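3.2 Materials and color sampling

The study compared how trained designers and untrained participants describe the colors of everyday surfaces. Samples were collected in two towns, Steser and Apaza, during October. Both have a mix of older painted housing and newer commercial streets, and neither had been used in our earlier work on regional palettes.

In each town we recorded wall paint, shop signs, paving, textiles and household items. This gave 717 color readings after duplicates were removed. Readings were taken in open shade where possible, and each was matched to the nearest chip in the Mida reference set. Where two chips were equally close, the lighter one was used.

Neutral surfaces made up a larger share of the readings than we had planned for. Bare metal, untreated wood and off-white boards are hard to place in a palette, as their apparent color depends on whatever is near them. We kept them in the set but coded them separately, under the heading "ground colors" (Figure 2).
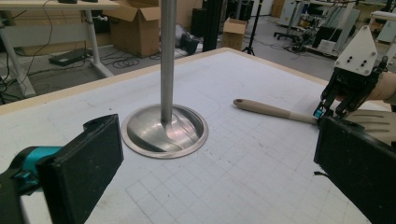 Figure 2. Ground colors: stainless steel, wood and a white gridded tabletop.

Participants worked in groups of six. Each group received a printed sheet of 10 palettes and was asked to name every palette in its own words, with no list of suggested terms. Sessions lasted around 2 hours, including a break. The sheets were printed on uncoated Gremon stock, which has a slight warm cast; the chips were checked against the printed sheets before the first session and the two palettes that had shifted most were reprinted.

Names were then sorted into those that referred to a hue ("brick red"), those that referred to an object or place ("harbor wall"), and those that referred to a mood. Names that fit more than one group were assigned to the first word used. This rule is crude, and it probably undercounts mood terms, which participants tended to add at the end of a phrase. Ground colors were left out of the mood analysis and are reported in Section 4.3.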